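Lista: Lectores de historia de las exposiciones
Asunto: Re: Catálogo del pabellón de mujeres de Graltside
Fecha: 24/1/20

El mensaje anterior decía:

> Hola a todos:
> ¿Alguien ha leído ya la reedición del libro de Rafferty Gallagher sobre la exposición de Graltside? Lo veo en el catálogo de Zunon, pero dudo si comprarlo porque tengo la primera edición y no sé si compensa. Me interesan sobre todo las cartas de las expositoras y lo que se cuenta de las conferencias de la tarde. También me dijeron que hay una versión en EPUB con las notas mal enlazadas.
> Saludos,
> Maite

Hola, Maite, y hola a los demás:

Lo terminé anoche y todavía le estoy dando vueltas. ¡Qué libro! Si tienes la primera edición, yo diría que sí compensa, sobre todo por el apéndice nuevo. Gallagher ha podido trabajar por fin con el fondo Cheung (el que estuvo tantos años sin catalogar) y saca de ahí 222 cartas, muchas de ellas de maestras y bordadoras de pueblo que mandaron piezas a la exposición y nunca llegaron a verla. En la primera edición apenas salían de pasada, en una nota del capítulo 5.

Las conferencias también ganan mucho. Antes teníamos el programa impreso y poco más; ahora hay resúmenes tomados por una asistente que escribía rapidísimo y que opinaba de todo, del sombrero de la presidenta a la ley de propiedad de las casadas. Hay una discusión sobre si se debía hablar del voto en la sala grande o dejarlo para las reuniones privadas que se lee como una novela - yo me salté la cena por no soltarla.
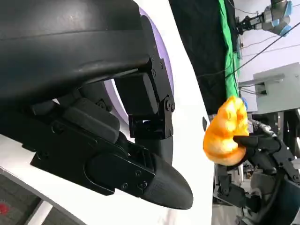 Sobre el EPUB, el mío lo bajé de Zunon en la versión revisada y las notas funcionan bien, salvo las del capítulo de las actas, que te devuelven al principio del capítulo. Un poco incómodo, nada grave. El PDF conserva la paginación del papel, así que si vas a citar te conviene ese. El índice onomástico llega hasta la página 951, no te asustes: casi la mitad del tomo son documentos transcritos y se puede leer a saltos sin perder el hilo.

Una pega, por poner alguna. Gallagher repite que la tirada del catálogo original fue de 2.000 ejemplares y cita a la imprenta Rakix, pero en la introducción da a entender que se imprimieron más para las delegaciones de fuera. ¿Alguien tiene el catálogo a mano y puede mirar el colofón? El mío es fotocopia y le falta justo esa hoja.

Y ya que estamos, propongo que lo pongamos como lectura de junio. Da para dos sesiones largas, una con las cartas y otra con las conferencias, y me encantaría oír a los que conocéis mejor la prensa de la época, que en el libro queda un poco corta. Si os parece bien preparo una lista con las cartas que más me han gustado, empezando por la de la encajera que reclama su vitrina (página 318 en mi PDF).

Un abrazo,
Nuria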